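4.2 Field sites and the annual program

The two halls in the study are both run by heritage associations that trace their start to newcomer families, and both put on one large public program a year. The Okska association holds its program on the last Saturday in April, after a short procession from the parish parking lot to the hall. The Matei association has no procession. Its members rent the gym at the Weltcombe recreation center and hold the whole event indoors, with the meal first and the music after.

We attended the program at each site twice. In both years the order of events at Okska was the same: anthem, greeting from the president, children's dances, speech by a guest, adult dance group, raffle, then open dancing until the band stopped. The printed sheet handed out at the door listed these items without times. When we asked the person at the door when the children would go on, she said "after the greeting," and this was the answer most people gave each other as well.

The Matei program was looser. The singing group moved its set twice in the first year, once to wait for a late accordion player and once so that the food line could clear. The master of ceremonies announced each change in two languages. Older members did not seem bothered by the changes, but several parents of young dancers told us they would have liked to know when to get their children into costume.

4.3 Interviews

We interviewed 16 members across the two associations. Of these, 11 had danced or sung in the program at some point, and the rest had worked in the kitchen, sold tickets, or sat on the planning group. Interviews lasted from half an hour to just under two hours. Most took place in members' homes or in the halls before rehearsal. They were recorded with permission and transcribed by the second author. Names of the persons interviewed have been changed.

We asked each person the same opening question: what was the first program you remember? The answers were longer than we had planned for. People named the song, the dance teacher, the shoes they wore, and very often the person who drove them. Only a few named the holiday the program was meant to mark, and two gave the wrong one and then corrected themselves.
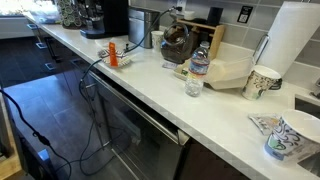

Figure 3. Coffee counter.

Titilayo Abubakar
Research Associate, Sovmont Center for Community Studies

4.4 Who decides what is performed

At Okska the choice of dances belongs to the dance teacher, and has for as long as anyone we spoke to could recall. The current teacher, whom we call Mrs. L., keeps a notebook of every set performed since she took over. She showed us the pages but asked us not to copy them. A suite from one region can come back only after three years have passed – a rule she inherited from the teacher before her. Members of the planning group knew the rule existed, but they did not agree on the number of years.

At Matei the choice is made at a meeting in winter, and anyone who pays dues may speak. The meeting we observed spent most of its time on whether to allow recorded music. The hired band had raised its fee, and one younger member had offered to run a playlist through the gym speakers. The vote went in favor of the band. Three of those who voted for it told us later that they did not especially like this band. They voted as they did so that there would be live music of some kind, and they expected to look for a different group the following year.

This difference matters for how each program changes. Change at Okska comes when a teacher retires. Change at Matei can come in any year, but it is argued over in public, and the losing side often brings the same proposal back. Beaudoin and Kowalchuk found a similar split in their work on parish choirs, though the choirs they studied were smaller and met every week.

4.5 Language on the stage

Greetings at both sites were given in the heritage language first and in English second. Songs were not translated. At Okska the guest speech was in English in both years, and the talk at the back tables got louder while it went on. At Matei, children who did not speak the language at home had learned their lines by sound. One mother, herself a former dancer, said her son "knows where to breathe in it" but could not tell her what the second verse was about.

We return to the question of learning by sound in Section 5, where the rehearsal recordings are discussed.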